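August 1, 2018

Glue batch 5, the rye flour one. Finally a paste that doesn't go lumpy on me! Damián Cortés was right about sifting twice (I'll tell him so, he'll be unbearable). Cooked it slow on the small hotplate, 925 ml water to 129 g flour, and let it sit overnight with the lid ajar. Smells like a bakery that gave up.

Tested on the Savov offcuts and the heavier Paterson stock. Savov curls a lot while drying – needs boards on top from the start. Paterson stays flat but soaks up paste like mad, so brush the second coat on before the first one skins over. I pulled a Paterson strip after lunch and the paper tore before the joint did, so I'm happy with that.

Still no word from Morkermont about the bookcloth. If it's not here by the end of August we use the gray from the Skultton job and stop whining.

Work tables, kraft paper and blue tape:
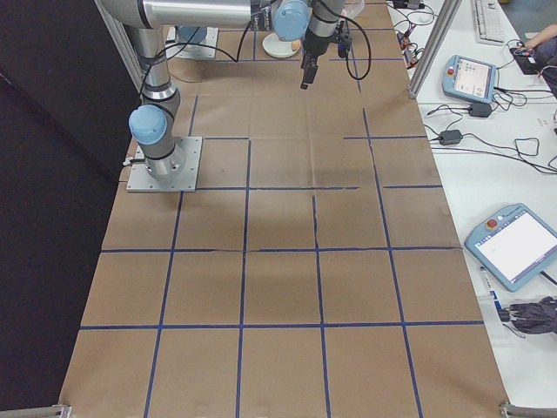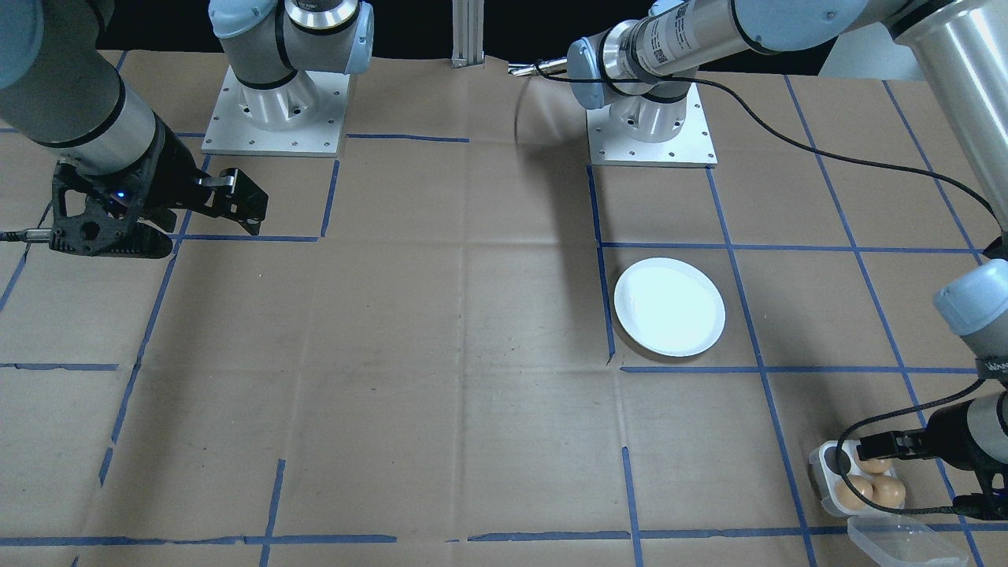
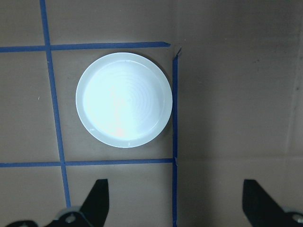 Next batch

Same ratio, wheat instead of rye, pinch of alum. Label the jar this time. Also need a new 2 inch brush, the old one sheds.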